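首页 | 版块 | 家居收纳 | 厨房与冰箱 | 搜索
打印本页 | 用电子邮件发送
浏览 441 | 分享 2

主题：冰箱清空以后，透明袋还要不要继续用

Rui Cunha
楼主

我们在Savo那边合租一层活动室，冰箱是公用的，平时谁都往里塞东西。进入12月以后要备两次聚餐，我想趁这个机会把冰箱重新分一遍，所以上周把里面的东西基本都拿出来了，搁架擦过，门也擦过。

现在的问题是怎么放回去。以前大家用的是各种袋子，超市的、面包店的、快递里拆出来的，颜色都有，系个死结就往里扔。找一块姜要翻三个袋子。我的想法是统一换成全透明的薄塑料袋，一眼能看见里面是什么，袋口朝外，按层放。层架不加盒子，盒子太占地方。

我担心两件事。一是这种袋子软，立不住，放一排会往一边倒。二是薄袋子反光，灯一照，里面的东西反而看不太清，尤其是叶子菜。
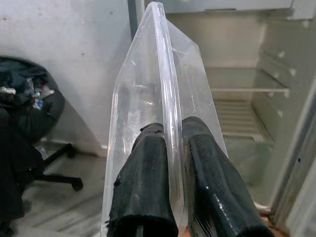

还有一个细节，袋子侧面那道封边是硬的，顺着封边放能撑起来一点，横着放就塌。我试下来觉得封边朝外比较好拿，捏住就能抽出来，不用把旁边的都带出来。但袋子装满以后是不是还这样，我没有把握，只用小份的试过。

想听听用过一段时间的人怎么说。预算不多，袋子我看中Plosine的中号，没有拉链的那种，一包够用很久。

另外，拿出来的东西现在都临时放在外面，折叠桌上和桌子底下都有，不能长期这样，周末之前得有个结论。

Graça Peixoto
2楼

我反对全部用袋子。

我家用过一年多透明袋，前两个月很整齐，后来就变成一堆皱塑料。原因很简单，袋子每用一次就皱一次，皱了以后反光更厉害，你说的看不清会越来越严重。还有就是水汽，洗过的菜放进去，袋子内侧一层水珠，什么都看不见，跟不透明的没区别。

我现在是硬盒子放下层，袋子只放冷冻。盒子占地方是事实，但公用冰箱东西本来就应该限量，每人一个盒子，装不下就别放。你们那种情况我觉得更需要盒子，否则过两周又塞满了。

Afonso Veloso
3楼

同意楼上一半。

限量是对的，但盒子在公用冰箱里不好用。我们办公室买过一批，16升的，盖子一个月后全不见了，盒子也被人拿去装别的。后来没人再提这件事。

袋子的好处是便宜，丢了不心疼，谁来都会用。关于立不住的问题，我的做法是在层架上放一个浅的托盘，袋子竖着排进去，互相靠着。托盘边有一指高就够，太高了又挡视线。袋子底下先压平再装东西，装到六七成，上面留出一段，卷一下夹住。装满的袋子怎么放都会倒，这个跟封边朝哪边关系不大。

封边朝外我也这么放，拿起来确实顺手。

水汽的问题，菜洗完晾干再放，或者垫一张厨房纸。

Graça Peixoto
4楼

公用冰箱里让每个人都晾干再放，你觉得能做到吗？

Afonso Veloso
5楼

做不到的人，给他盒子他也会把湿的放进去。

Rui Cunha
楼主

两位先别争这个。我们一共就几个人，洗菜基本是我和Olga在洗，晾干这一步可以做到。

托盘的办法我觉得可以试，家里有两个旧烤盘，尺寸可能稍微大一点，要量。

补充一下冰箱的情况，上面是冷冻室，下面是冷藏，里面是米白色的，老款。冷藏这边层架的高度能调，但卡得很紧，调一次费劲，所以我希望先想好再动。

Olga Rebelo
7楼

我是跟Rui一起用这个冰箱的，说几句。

袋子我没意见，但我要求必须写字。透明归透明，肉馅和豆沙隔着袋子冻硬了，长得一样，上次就是这么弄错的，Rui应该记得。写三样：是什么，谁的，几月放的。用Baptista那种油性笔，普通记号笔在塑料袋上一擦就掉。写在袋口靠上的位置，写在中间会被东西撑变形，看不清。

不想直接写在袋子上的话，贴纸胶带，写在胶带上，袋子洗了还能用。

再一个，别把所有东西都放回去。拿出来的有一部分根本不用冷藏，以前是图省事一起塞进去的。没开封的零食、干货、包装好的糖，放外面就行。我建议先分三堆，必须冷藏的、可以不冷藏的、该扔的，分完你会发现冰箱不缺地方，袋子的数量也能少一半。

Afonso Veloso
8楼

写字我赞成，胶带要买能耐低温的，普通纸胶带冻过会翘起来，掉在抽屉底下，最后还是不知道是谁的。

Rui Cunha
楼主

Olga说的豆沙那次我记得，不提了。

分堆这件事昨天晚上七点多开始做，冷藏的最快，基本都是些瓶瓶罐罐。不用冷藏的那一堆最麻烦，零零碎碎，没有合适的地方放。桌面要留出来准备聚餐，所以小零食收到不锈钢盆里，放在桌上，其他袋装的先放到桌子底下。Olga觉得桌底下不行，我觉得暂时可以，请大家评一评。

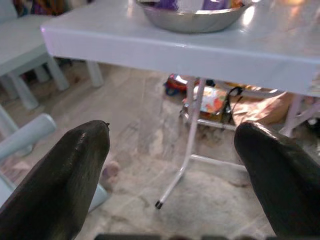

Duangjai Tanasarn

我看了，桌底下放东西我不太赞成，说几点具体的。

第一，这种折叠桌，腿是斜的，中间还有横杆。东西靠着横杆放，看着是有个依靠，收桌子的时候就很麻烦，得先趴下去把所有东西清出来。我家也有一张白色的，买的时候244块，折腿的时候夹破过一包面粉，扫了一下午。

第二，食品直接放地上，扫地拖地都要挪。包装再好，底下也会沾灰，带回桌面上又得擦一遍桌子。哪怕垫一个筐也好，要挪就挪一个筐，一次就搬走了。

第三，食品跟不是食品的东西不要放在一块。桌底下有一团棕色的，像布包又像布，旁边又立着花花绿绿的包装，时间一长没人分得清哪些能吃，哪些是谁临时搁那儿的。

桌上那个盆我觉得没问题，浅口，手一伸就拿到。紫色包装的那种小东西最容易在冰箱里滑到最后面去，放盆里最合适。就是盆别放太靠桌边，人来人往的容易碰。

Graça Peixoto
11楼

桌底下那个确实不行，支持Olga。

盆我有不同意见。敞口的盆放零食，最后会变成什么都往里扔，钥匙、发票、电池。应该用有盖的罐子。

Duangjai Tanasarn
12楼

有盖的罐子没有人会盖。我家三个罐子，三个盖子都在抽屉里。

聚餐时桌上放敞口的方便，平时不用就收走，分开看就行。

Rui Cunha
楼主

好，桌底下我认输，今天找个筐。

筐的尺寸有建议吗？我看了Skotine的一款折叠筐，可以压扁，不用的时候塞在冰箱和墙之间。缺点是底比较软，装重的会往下坠。

Afonso Veloso
14楼

底软的垫一块硬纸板。干货不重，够用了。重的东西，油、罐头之类，别放筐里，单独找个架子放最下面一格。

筐不要买太深的。深的筐和深的盒子一个毛病，上面一层是最近放的，底下一层是去年的。

Olga Rebelo
15楼

筐可以，但是别塞在冰箱和墙中间。那条缝是散热的，Rui你上次把纸箱塞进去，我又拿出来了。折起来挂在门后面的钩子上。

冷冻的部分我已经开始装了，小份，压平，冻硬以后像书一样竖着排。这部分用袋子没有争议吧？

Graça Peixoto
16楼

冷冻用袋子没有争议，我自己也这么用。压平的时候记得底下垫个平板，放在隔栅上冻，袋子会嵌进缝里，拔都拔不出来。

冷藏我还是保留意见，你们用一个月再来说。

Rui Cunha
楼主

行。目前的安排写在这里，也给后来看帖的人参考：

冷冻室：小袋，压平，竖放，写字。
冷藏上层：剩菜，用现有的带盖碗，不用袋子，方便端。
冷藏中层：透明袋竖排，下面垫烤盘，装六七成，封边朝外。
冷藏最下面：蔬菜，晾干，垫纸。肉化冻单独放一个盘子，也在最下面，和菜隔开。
门上：瓶子和酱，开封日期写在盖子上。
不用冷藏的：进筐，筐放架子上，不放地上。
桌上的盆：聚餐期间留着，结束后收走。

烤盘量过了，大的那个进不去，差一点点，小的可以。所以中层先放一个，旁边空着的位置给大瓶牛奶。

Duangjai Tanasarn
18楼

牛奶旁边别放葱，串味。袋子口卷得再紧也串。

Afonso Veloso
19楼

葱用两层袋子，或者切好直接冻。

烤盘如果是黑铁的，小心冷藏里返潮生锈，用之前看看涂层有没有掉。

Rui Cunha
楼主

涂层有一角掉了。那我换个塑料的浅盘，明天去买，连筐一起。

Graça Peixoto
21楼

都要去买浅盘了，不如买盒子。

Olga Rebelo
22楼

盒子的事别再提了。Rui，买的时候带两支油性笔回来，家里那支写不出来了。

回复本帖 | 打印本页 | 返回版块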